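### 3.2 Work surface and lighting

All arrangements were laid out on one tabletop with a smooth, pale beige surface. A plain surface was preferred to a patterned one so that small desk items would stand out by outline and colour alone. Lighting was kept even, although a slight falloff towards one side of the table remained and was left uncorrected. Soft shadows with blurred edges were accepted as part of the working conditions, and no attempt was made to mask them during annotation.

The surface was cleared between arrangements. Items were then put back by hand from a written layout sheet, with no guide marks on the table itself.
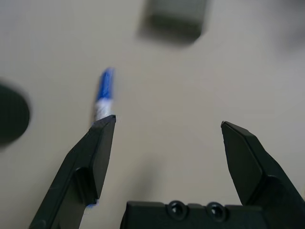
### 3.3 Desk items and their placement

Items were drawn from the Skellatska list, which covers 38 everyday objects found on shared desks. We retained 19 of these and excluded anything breakable or heavier than a full pencil case. The retained items fall into two groups: rigid items with a clear long axis, such as pens and markers, and soft items whose outline changes with handling, such as tissue packages. Foam blocks were assigned to the second group, although they keep their shape when at rest.

Each item was given a resting pose on the layout sheet. Markers lie flat with the cap on. Blocks rest flat and may be set at a slight diagonal to the marker, as in Figure 2. Tissue packages are placed farther back, with one tissue drawn out through the opening – the loose tissue changes the height of the item and was therefore recorded as a separate attribute.

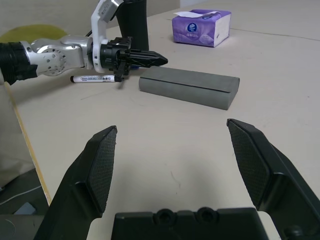 **Figure 2.** Capped white marker, grey foam block with a lengthwise slit, and purple tissue package on the beige tabletop.

Of the 53 arrangements in the Jivelia set, 11 included both a marker and a foam block. These were analysed separately, as the two items were often entered on the sheet in the wrong order when they lay close together.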